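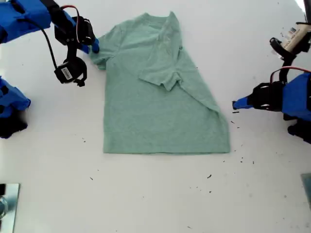 Home Opinion Work Places Letters Subscribe

The folding table at Saltlow

By Efa Pugh
6 min read

I worked in the finishing room at the Saltlow laundry for long enough to have opinions about folding, and I have kept them since I moved to the office upstairs. A T-shirt is the easiest thing we handle. Sleeves in, sides in, bottom up, turn it over. New starters learn it in a morning and are quick at it by the end of the week. I mention this because the T-shirt is where the firm decided to begin with robots, and it is still where most of the effort goes.

The pair of arms on the white table fold one shirt at a time. One arm pins a sleeve while the other deals with the far side. They are slow. A person on the next bench will finish a stack while they are squaring up a hem. Workneh, the firm that supplies the control software, say speed will come, and I have no reason to doubt them. My concern is with what has changed in the room already, before the arms are any use to us.

The first change is in who gets which work. We wash for hotels, two care homes and a chain of gyms called Prelach. The Prelach order was 3,885 shirts last month, and it used to be shared out so that everyone had some easy stuff between the fitted sheets and the chefs' jackets. Now part of that order is kept back for the trial. The people on the benches get a larger share of the heavy, awkward items. Their hourly target did not move. It was set at 80 pieces when a good part of those pieces were T-shirts, and a fitted sheet takes a lot longer than a T-shirt. If a machine takes the simple part of a job, the target for what is left has to be worked out again. I have asked for this twice in writing.

The second change is that someone now has to look after the arms. She lays each shirt out, starts the run, and clears up when a fold goes wrong. She was one of our fastest folders. The job is easier on the wrists, and she says so. It is also duller, and she has lost the piece bonus, which on a good week paid for her shopping. The new role has no grade of its own. In the pay system she is still a folder, and a folder who folds very little earns very little bonus.

I don't want the arms sent back. Hands and shoulders wear out in this trade, and I have seen too many people leave with a bad neck and no other work to go to. Ciretti, who run the big plant across the estuary, put in automatic feeders for flat linen and I would not wish the old way on anyone there. They also agreed the pay before the feeders were switched on. We did it the other way round, and the arguments have been going on since September.

Three things could be settled this month without waiting for any engineer. Reset the target for the mixed benches. Give the minding job a grade and pay it properly. Let the people who fold have a say in which items go to the arms next. My own choice would be bath sheets, which are heavy, and which the whole room would be glad to lose. I'm told they are too big for the table. Then get a bigger table.

There is a staff meeting on Saturday after the early shift. I will be raising all of it again.

Contact us | Copyright, all rights reserved | Back to top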